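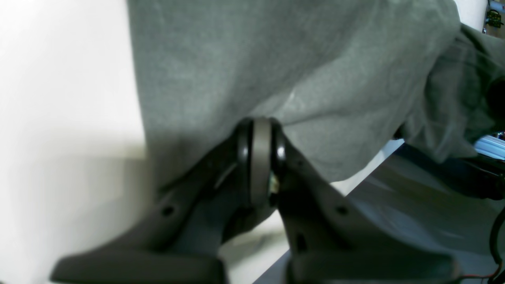
Figure 3. Gray heathered fabric with a soft, slightly fuzzy surface, seen close up. Folds and shadowed creases form on the right, where the cloth is bunched.

4.2 Sorting and folding soft garments

The second part of the study looked at how people handle soft, thick garments at home, and how much of that handling goes into finding out which way a garment is turned. Shirts and trousers with a firm weave keep some of their shape when they are dropped on a pile. Fleece and knit items do not. A person who picks one up by the middle sees mostly plain cloth, and has to find a hem, a cuff or a neckline before folding can begin.

We collected written diaries from 200 households in Stoswood and Castley. Each household kept a laundry diary for 4 weeks and noted who folded, where they folded, and which items were put off until later. The diary form was drawn up by Shukla and Sadowski and tested in a small pilot in Castley, after which the question on ironing was dropped. Households were asked to write in their own words. We did not give them a list of garment types, and this caused some trouble in coding, as "jumper", "sweater" and "fleece" were used for overlapping things. All three were coded as soft tops.

Soft tops were the items most often left for last. The reasons given were mostly practical. They take up room, they slide off a stack, and they hide smaller things such as socks in their folds. Several diaries mentioned that plain gray or navy items were slow to sort, as the front and back look alike until the label is found. One respondent in Stoswood wrote that she folds "everything with buttons first and the shapeless ones when the table is clear."

The surface of the cloth matters here as well. In a mottled or heathered knit, small changes in tone are part of the yarn and can be hard to tell from shallow creases. Deeper folds are easier to read by their shadows (Figure 3). People in the home visits dealt with this by touch. They ran a hand flat across the cloth, stopped at a seam, and followed the seam to a corner. Garg and Pant, who carried out the visits, noted this movement in nearly every session - often while the person was talking about something else.

Two ways of folding were common. In the first, the garment was laid face down, the sleeves were brought in, and the lower part was folded up toward the neck. In the second, it was held up by the shoulders, shaken, folded lengthwise in the air and then laid down. The first way was used more by people who folded on a bed, the second by people who stood at a counter or beside the dryer. We found no clear link between the method and how neat the person judged the stack to be.

Storage also played a part. Homes with deep drawers tended to keep soft tops in flat stacks, while homes with open shelves more often rolled them. In a few cases they were not folded at all and were hung over a chair or a rail until worn again. These items were coded as "in use", following the scheme in Koller and Branda, although Gidey has argued that a separate code would be better. We return to this point in Section 5.

The diaries have limits. They were filled in at the end of the day, so short tasks are likely to be missing, and shared work was usually recorded under one name. The final set of forms was received on 19 July 2021, and coding was finished in August. Diaries with more than 3 blank days in a row were kept in the sample but left out of the weekly comparisons.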